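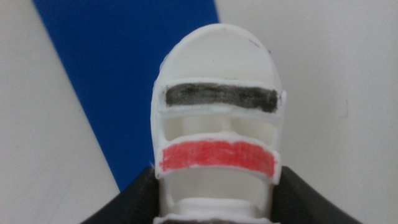
White printed part with black and red bands, held in the gripper.

Elby Pick-and-Place Kit, reviewed by Clodagh Dunne
October 8, 2019

The Elby kit from Privance consists of a finger set, a wrist camera mount and a license for the Istance control software. I tested it on a PiPER arm over a white table. Mounting took 37 minutes, most of it spent on cable routing.

Calibration is a 5-step routine and has to be repeated after any change to the bracket. The manual covers this poorly. The May firmware is required; older versions drop the wrist feed. 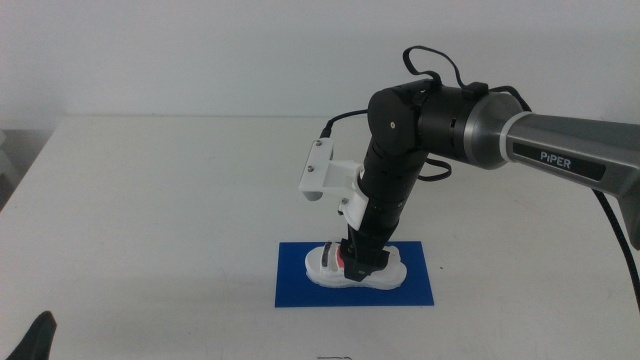
Low, flat parts such as footwear need a shallow approach angle, set per object in Istance. The default is too steep. Closing force is adjustable in software, and I left it at 60 percent for printed plastic. The fingers have a matte finish and produced little glare in the wrist view.

Replacement fingers are sold in pairs through Osagie. Privance rates them for 3,000 cycles, a figure I did not test.

Rating: 3.5 out of 5. Good hardware, thin documentation.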